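Drying Knits Flat in a Small Apartment

Feb 14, 2019

The dryer in our building runs hot on every setting. I confirmed this with a probe thermometer clipped inside a sock, and the "delicate" cycle came out 5 degrees cooler than "normal," well inside the error of the probe. Since then all wool and wool-blend knits in this household get dried flat. Most of the advice I found on flat drying stops at "lay flat to dry," so these are my notes on the rest.

Water content first. A medium sweater in my closet weighs 239 grams dry. Out of a hand wash, pressed against the side of the sink but not wrung, it weighs more than twice that. Most of the extra can be removed before the drying stage, and it should be, as evaporation is the slow part of the process.

The towel roll is the standard method. Lay the sweater on a bath towel, roll the two together, and kneel on the roll. One pass removes a lot of water. A second pass with a fresh towel removes noticeably less, and I skip it in summer. The spin-only cycle on a front loader does better than either, provided the sweater is in a mesh bag and the spin speed is at the lowest setting. I know people who will not put wool in a machine at all. I have spun the same cardigan through two winters and the measurements have not moved.

About measurements: take them before the first wash. Chest at the underarm, body length from the shoulder seam, sleeve from the underarm to the cuff. Write them down somewhere that is not a sticky note. Wet knit fabric will settle into almost any dimension you give it, and without numbers you will block it to whatever looks right, usually too wide.

The drying surface matters more than I expected. I tried three.

Towel on a table. Slow. The underside stays damp, and the towel has to be changed halfway through. Average time in the back bedroom was a day and a half.

Mesh rack over the bathtub. Mine is the Kurley two-tier model. Air reaches both faces, and drying time drops by close to half. The drawback is sag. The mesh bows in the middle under a wet sweater, and the front panel dries slightly dished. Retensioning the side cords helps for a week or so.

Rack with a fan. Same rack, with a small desk fan on low aimed underneath. This is what I use now. Humidity in the room, read off a cheap gauge on the shelf, went from 69 percent in August with no fan to a figure I could live with once the door was left open.

Khoa Âu, who wrote to me after the last post on detergents, suggested turning the sweater over at the halfway mark and checking the underarm and the ribbing by touch. Both hold water longest. I had been checking the chest, which dries first and tells you nothing. I have adopted this.

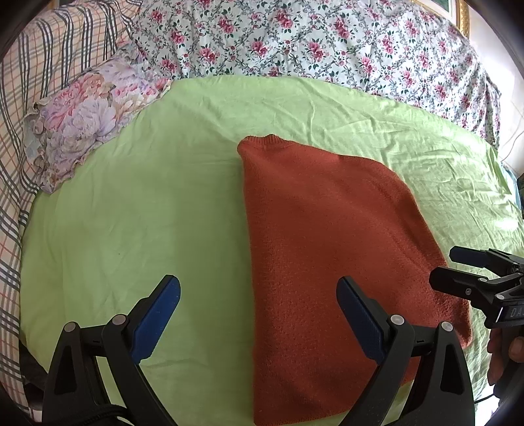
Folding is the last step and the one most often rushed. A knit that feels dry at room temperature can still be carrying moisture in the seams, and if it goes into a closed drawer in that state it will smell by the end of the week. I leave an extra 5 hours after the ribbing feels dry. Fold the sleeves across the back, then the body. Keep the folds away from the middle of the chest, where a crease shows. Hangers are out, including the padded kind.

For storage I use open shelving and cedar blocks, sanded once a year. Stack height is limited to what the bottom sweater can take without flattening, and for fine gauge that is not many.

Open item: the shop in Ostcombe sells a rigid drying frame with a nylon screen in place of mesh. It should fix the sag. It is also too long for my tub, so I will need to measure the hallway before ordering.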